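Hand-Held Gripper Demonstrations: Block Handling

Gutis Project, Stastdale site. Posted 24 May 2021

The pictures on this page come from the block handling part of the Gutis project. An operator shows the task by hand, using a gripper in each hand, and the motion is stored as one demonstration. No arm is attached during this stage. The block set holds 3,649 demonstrations, of which 58 were set aside for checking. Recording began in February on the Sorensen grippers; the Bedard mounts were added later and changed only the wrist angle.

Tabletop with three small blocks ahead of the open blue finger pads. Second gripper, orange tip, at left.
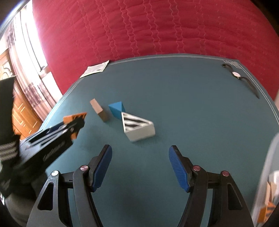
Does the operator need to move slowly for a demonstration to be usable?

Normal hand speed is fine as long as the fingers stay in view and the grip is closed fully before the lift. Very fast wrist turns blur the view and are dropped when the recordings are sorted.

Each operator records 10 practice runs before any are kept. Practice runs are stored in a separate folder and are never used for training. A run that includes a dropped block is kept if the operator picks the block up again within the same recording, and it is tagged as a recovery.

Striped triangular block held between the ribbed blue pads, point toward the far side of the table.

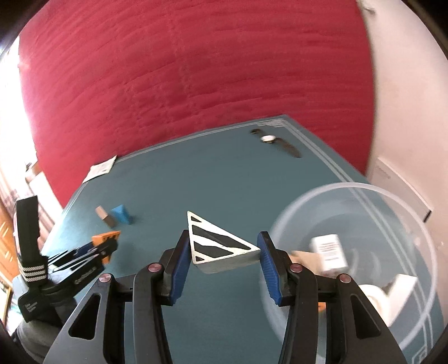 Triangular blocks take more practice than rectangular ones. The sloped faces slide against the pads if the fingers close too high, so operators are told to approach low and keep both pads level with each other. Of the 58 checking runs, 31 use a triangular block. Finger opening is logged with every run, and the logs are stored under the same run number as the video.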